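"A room is ready when you stop looking at the wall"

Sum-yee Leung has hung wallpaper for most of her adult life, and she still does not like to be called an artist. "I am a paperhanger," she told me when we sat down in the back of the shop in Stiltenholm, one afternoon in May, with tea and a dish of dry biscuits. "The artist is the one who made the drawing. I am the one who must make it meet in the corner."

She came into the trade by accident. Her uncle had a small decorating firm and needed someone to paste while he was on the ladder. She was supposed to stay for a summer. The paste was mixed in a bucket with a stick, and she remembers that her hands were always a little stiff in the evening. "He did not explain very much. He said, more water, or he said, less water. After some weeks he said nothing, and I understood that it was good."

Today she runs the workshop together with Tin-yau Lai, who cuts the samples, keeps the books of old patterns and answers the telephone. The two of them do private houses for the most part, and sometimes a guesthouse or a restaurant. The biggest work so far was the Vídalín, a small hotel by the harbour, where they used 69 rolls and spent the better part of a winter in the stairwell.

I ask what was difficult about the stairwell.

"The height, of course. And no wall was straight. In an old house you have to choose what you will follow. If you follow the ceiling, the pattern goes wrong at the door. If you follow the door, the guests look up and they feel sick." She laughs. "We followed the plumb line, and we hid the rest behind the lamp."

The question of what to follow comes back many times in our talk. Leung has strong feelings about papers with horizontal bands. Customers like them in the book, she says, where they see a piece as big as a tea tray. On a whole wall the band becomes a kind of spirit level, and it shows every fault that the builder left behind. When the band must also go round a corner and continue on the next wall at the same height, one small mistake at the beginning will travel with you the whole way.

"I tell people, take the bands if you love them, but then you must pay me for one more day."

Do they pay?

"Some of them. The others take a plain paper with a little texture, and they are also happy." 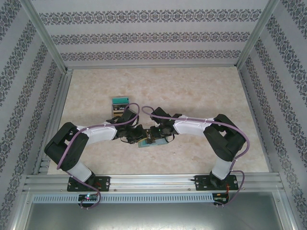
Grey paper with dark, damask-like bands, carried over three walls.

Lai has come in with more hot water, and he does not agree with her about the bands. For him they are the most honest of all patterns. He grew up in a flat where the living room had a brown striped paper, and as a child he lay on the sofa when he was ill and followed the stripes with his eyes until he fell asleep. "You need something for the eyes to walk on," he says. "A white wall is very tiring when you have fever."

He also defends the damask, which many younger customers find too heavy. The word comes from the woven cloth, he explains, and the paper versions were first a way to have the look of the cloth without the price. He thinks that people are wrong to be ashamed of this. "Everybody knows it is paper. It was always paper. It can still be beautiful." In his experience a large ornament works well in a small room, in a hallway or a guest toilet, where people expect nothing. In a big room with much furniture it is often too much, and then he will suggest to put it on one wall and paint the others.

The customers always want to know about colour, and both of them give the same advice. Take a long piece home and pin it up. Look at it in the morning, and look at it again with the lamp on. A grey that is calm in the shop can become blue in a room that faces north, and there is no remedy for it once it hangs. Leung remembers a couple who papered a whole bedroom in such a grey and called her after 2 weeks to have it removed. She did not charge them for the new pasting. "But I charged for the paper," she says. "I am not a saint."

The old pattern books stand on a shelf behind the counter. The oldest came from a shop called Fustska, which closed before either of them started, and Lai has numbered every sample in it by hand. The last one has the number 1069. It is a yellow paper with small birds, and the page is soft at the corner from all the fingers. He has asked several printers if they could make it again, and one of them, Skorkex, has agreed to try a short run. The first proof had birds that were too green. He is waiting for the second.

I ask Leung if she has young people in the workshop. She has had 2 apprentices, she says, and one has stayed in the trade. The other found it lonely. It is quiet work, you stand with your face close to a wall for many hours, and the customer is often away. She herself listens to the radio, but never to music. Music makes her go too fast.

And what would she say to a person who wants to try it at home, alone, with a video and a free weekend?

She thinks for some time before she answers. Buy one roll more than you have calculated. Change the blade before you believe that you need to. Begin behind the door. Wipe the seam with a clean sponge while the paste is still fresh - not in the evening, when you are tired and it has become shiny.

"And do not call your sister to hold the other end," she adds. "I did that once. We did not speak until Christmas."

Her own flat, I learn when I am already in my coat, is painted white in all the rooms. Lai finds this a scandal. Leung says that she has bought a paper for the kitchen, and that it has been standing in the cupboard for three years.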